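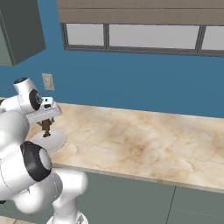

Marble countertop under the kitchen window.

Hi, I'm Margit! Welcome to Mastby Stays, the little rental company I run with my business partner, Ignacio Benavides. We look after 22 vacation homes between Bolton and the lake at Cuervo, and I've slept in every one of them (some of them a lot more than once, my kids say too many).

I started out with my aunt's old place on Vanesell Road, which I rented to friends of friends while I was still teaching. Then the neighbors asked if I'd take theirs on too, and by the next January I had four houses and a car full of clean towels. Ignacio came on board that spring. He used to build docks, so he's the one you'll see if a railing wobbles or the hot water quits on you.

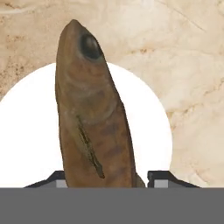

What staying with us is like

You book with me, you get your door code from me, and if you call at night you'll probably wake me up. That's fine! I'd much rather hear about the clogged sink while you're still there. Every kitchen has a decent knife, a big pot and real coffee filters, and most of our lake places come with a canoe or a couple of kayaks you can take out whenever you like.

Dogs are welcome in most of the homes for a flat $40 a stay. Cleaning is already in the nightly price, so please don't strip the beds.

Own a place near the lake?

We're taking on a few more homes this year and I'd love to come see yours. Call the office and ask for extension 435, or just stop in and say hello.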